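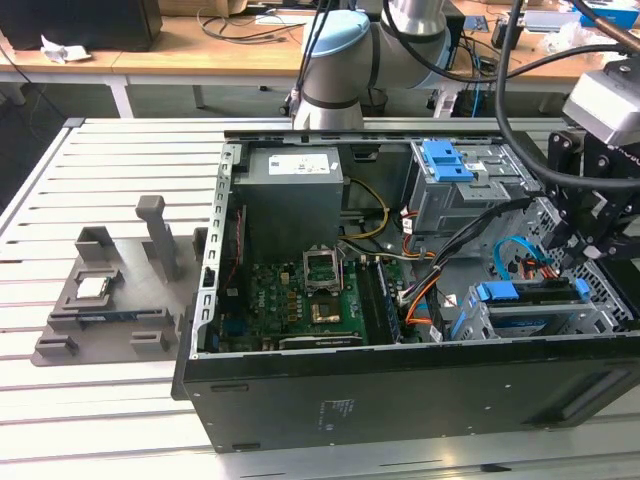
Ticket 127 : la tour ne démarre plus après le changement de mémoire

Ouvert par : Consuelo Lozano
Suivi par : Walter Muñoz
Site : atelier Huamán
Priorité : normale
État : en attente de pièce

Message de Consuelo Lozano, 9 h 15
Bonjour, je vous écris au sujet de la tour noire Dell qui sert au poste d'inventaire Mornarden. Quand on appuie sur le bouton, les ventilateurs tournent pendant 7 secondes, ensuite tout s'arrête et cela recommence. Il n'y a aucun affichage à l'écran. J'ai déjà changé la prise et le câble d'alimentation, sans résultat. Le mois de mars, nous avions eu un problème semblable, mais il était parti tout seul.

Réponse de Walter Muñoz, 10 h 28
Bonjour Consuelo, merci pour les détails. Je vous prie de débrancher le secteur, d'attendre un peu, puis de coucher la tour et d'enlever le panneau latéral. Ensuite il faut sortir la mémoire et essayer un seul module à la fois, dans le premier emplacement. Si le défaut reste le même, ouvrez le levier du socket, sortez le processeur et regardez les contacts avec une bonne lumière. Ne touchez pas les contacts avec le doigt, s'il vous plaît.
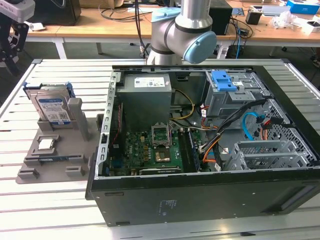
Tour ouverte, cadre du socket relevé, processeur retiré.

Message de Consuelo Lozano, 14 h 15
J'ai fait les essais dans l'ordre demandé. Avec un module ou avec l'autre, c'est toujours 7 secondes et l'arrêt. Je n'ai pas débranché les câbles des disques, parce que je n'étais pas sûre de savoir les remettre. Dois-je aussi enlever l'alimentation ? Elle est dans le coin, au-dessus de la carte mère, et je ne vois pas bien toutes les vis.

Réponse de Walter Muñoz, 15 h 28
Non, laissez l'alimentation en place pour le moment. Laissez aussi le cadre du socket relevé,
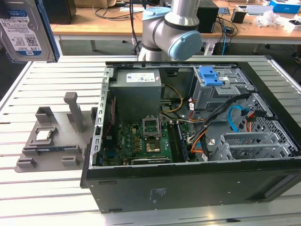
et ne remettez pas le processeur avant que je sois passé avec la loupe. J'ai commandé chez Hokow un module de mémoire de test, la livraison est confiée à Driverent. Si la machine démarre avec ce module, nous remplacerons les deux barrettes. Sinon je mesurerai les tensions de l'alimentation.

Note interne, W. M.
Demander à Consuelo la référence écrite sur l'étiquette de l'alimentation. Ticket à reprendre à la réception du module.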